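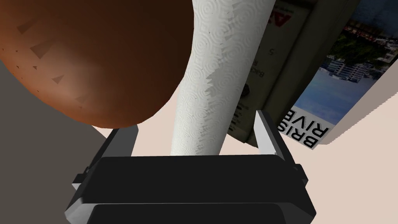 Prodton, 2019-01-29

Budget thread. We have to put in our equipment request for the year, and a few people asked how we're splitting it between simulation and hardware. Posting it as it stands.

Starting point: we want one arm picking mixed household goods out of a crowded spot. Paper towel roll, cartons, a book leaning on something. The gripper has to get in between them without pushing the neighbors over.

We're doing the first stretch in simulation. The wrist view is the one we check most. With a paper towel roll tilted behind the fingers and a carton right next to it, you see quickly how little room there is.

Two grippers are on the list. The Bruvo opens wider and costs more. The Olatunji is narrower and we could get two of them for nearly the same money. I wanted the Bruvo in the fall. I'm less sure now.

Spare finger sets: $78 each. Buy more than you think. Last year we ordered two and were waiting on parts by spring.

Wrist camera, mount and cable: $700. The mount is the part I'd argue over. If it sits too low, the gripper housing takes up the bottom of every picture.

Compute for the sim runs: $200 a month. We looked at buying a workstation and decided to hold off until we know how many runs we need.

Object models are a line item too, and I forgot them the first time. Scanned goods with the printing on them cost more than plain boxes. We set aside $1000 for the year.

Dristham quoted us for the arm with install and one day of training. They also wanted to sell a service plan. We're asking for that price on a separate line so it can be cut if it has to be.

Not in the request: a second arm, a conveyor, safety fencing. Fencing will come up once the cell has a place on the floor. It doesn't have one yet.

Order of buying: compute, object models, camera, gripper, arm. The arm has the longest lead time, so that last one may move up.

Request goes in at the end of January. Will add to this thread when I know what got cut.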